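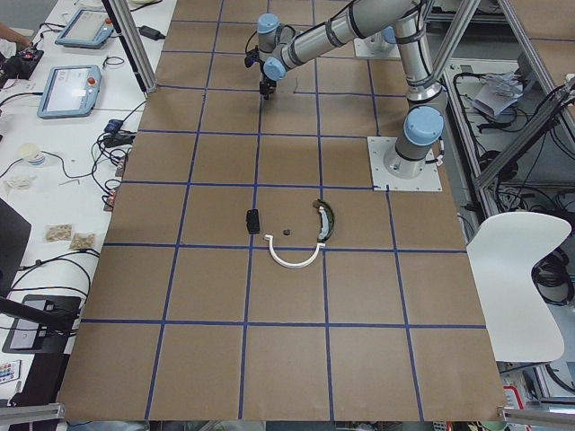

Brown paper, blue tape and four small objects on the table.

Clerkadine arrives with a lot of noise behind it. Two festival prizes, a poster with more laurels than faces, and a friend of mine who texted "masterpiece" before the credits were over. I saw it in April at an 84-seat theater and spent most of the second hour wondering what the fuss was for.

Idris Cadwaladr plays Durnen, a retired surveyor who comes home to settle a boundary dispute and finds the whole town has an opinion on it. He's good. He's very good in the first 30 minutes, when the script lets him mumble and sulk and lose his keys. Then the speeches start. There's one in a feed store that goes on so long I began reading the labels on the sacks behind him.

The director clearly wants us to feel the weight of the land. What I felt was the weight of the cello. It plays under breakfast. It plays under a phone call to the county office. A scene with 500 extras on a hillside should be enough without it, and the best shot in the movie – Durnen asleep in his truck, windows fogged – works mainly thanks to someone forgetting to add music.

The ending will split people. I thought it was a dodge. We're asked to care about $2,000 and a fence for two hours, and then the movie changes the subject to his brother, who has had maybe three lines.

Worth seeing for Cadwaladr if you catch a cheap matinee. I wouldn't pay evening prices, and I'd skip the director's introduction if your theater is showing it, as it gives away the fence.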